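Residence Diary, Taltdale House
Entry for the second week of June

The week opened with the delivery of the archive boxes from the former Gonstead mill office. The boxes had been promised for the spring and were received in June, in fair condition, with the labels largely intact. The mill's correspondence occupies the greater part of them. The remainder consists of wage books, pattern cards and a quantity of loose receipts tied with tape. The office has entered the collection in the register under a single heading for the time being, and a fuller listing will follow when the reading room has been cleared of the furniture left over from the winter program.

It should be recorded that the transfer was carried out in accordance with the agreement signed with Mimeseo, the body that has held the papers since the mill closed. Mimeseo retains the right to recall any item for exhibition on a month's notice. The agreement is less generous than the one first discussed, and I noted my reservations at the time. They are noted again here so that my successor in this post may find them.

The total number of sheets, according to the inventory supplied with the boxes, is 3,907. I have no reason to doubt the figure. The inventory was typed, corrected by hand in two colors of ink, and typed again with the corrections misplaced, so that a letter from the dye house is listed among the drawings of the weir. Matters of this kind are to be expected in a collection that has been moved so often.

My mornings have been given to the letters. The earliest are short and concern the price of wool, the state of the road, and the failure of one party or another to answer a previous letter. The tone is courteous and impatient. By the middle of the series the letters have grown longer, and the writers begin to allow themselves remarks on the weather and on the health of the household. I had intended to read only for references to the river, as the residency requires, but I have found it difficult to pass over the rest.

The river is nevertheless the proper subject of this residency, and I have kept a separate notebook for it. Floods are mentioned more often than droughts. A drought stopped the wheel and was entered in the wage book as lost hours, with little comment. A flood produced letters. The longest of those read so far covers both sides of four sheets, and describes the water standing in the lower weaving room to the height of the window sills. The writer asks for lime, brushes and patience from the creditors, in that order. 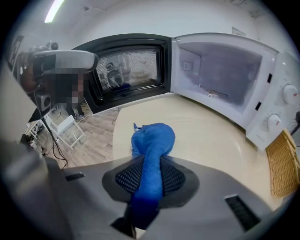

The afternoons were less orderly. I was asked to prepare a short statement on the residency for the annual report, and produced a draft that was returned to me as too long. The second draft was returned as too short. The third has been sent and has received no reply, from which I take it to be acceptable. The statement says that the work is proceeding to schedule. This is true of the reading and somewhat less true of the writing.

I walked to the weir in the early evening on most days. The path from Taltdale House follows the old goods track as far as the lane and then drops through alder and nettles to the bank. The lower section has been badly worn by the rain and is passable only with care. I have written to the parish office about the handrail, which is loose at the bottom step. The weir itself is in better order than the letters had led me to expect. The stonework on the far side appears to have been rebuilt at a later date, in a paler stone, and the join is plain once the sun is low enough to strike it.

It was on one of these walks that I settled on the arrangement of the essay. I had planned to follow the years in order, from the building of the mill to its sale. I now propose to begin with the sluice and work outward from it – to the weaving rooms, the cottages, the road and finally the town of Gonstead, where the cloth was sold. The years can be allowed to fall where they will. The plan carries a risk of confusion, and I shall need to supply dates in the margin for the reader's comfort.

The Olaniyan Lecture was held in the long room at seven in the evening. The subject was the keeping of household accounts, and the address was clear, well prepared and a little longer than the chairs permitted. I took two pages of notes. The most useful point concerned blank pages. The lecturer maintained that a blank page in an account book ought to be read as carefully as a full one, as it may mark an illness, a quarrel, a change of clerk or a simple want of ink. I returned to the wage books the next morning and found that I had passed over such a gap without making any note of it. The gap covers around 3 weeks. The entries resume in a different hand, smaller and more upright, and the columns are ruled in pencil from that point on.

I have not been able to identify the first clerk. The initials at the foot of each page are formed so quickly that they could be read in several ways. The second clerk signs nothing. A note in the correspondence refers to "the new man" and his objection to the draft from the yard door, but whether this is the same person I cannot say. The question has been entered in the notebook and will be taken up again when the later letters have been read.

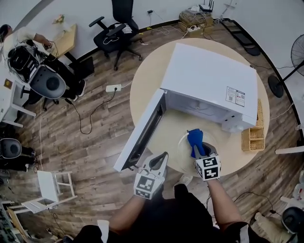 Where should the clerks' books be placed in the essay, if the account is to begin at the sluice?

They belong with the weaving rooms, in the second part, where the lost hours can be set beside the letters on flood and drought.

This decision having been made, I spent the last part of the week copying passages. Copying by hand is slow and the rules of the reading room permit pencil only. I do not object to the rule. My pencil hand is larger than my ink hand, however, and the first notebook is already full. A second has been requested from the supply cupboard and a third bought at my own expense in the town.

Rain fell heavily during the final night of the week and the gutter above the east landing overflowed. No papers were affected. I moved the lower row of boxes to the upper shelf as a precaution, and informed the office in writing.

Work for the coming week: the dye house letters, the misplaced drawings of the weir, and a reply to Mimeseo on the matter of reproduction fees. The reading lamp by the north window requires a new bulb.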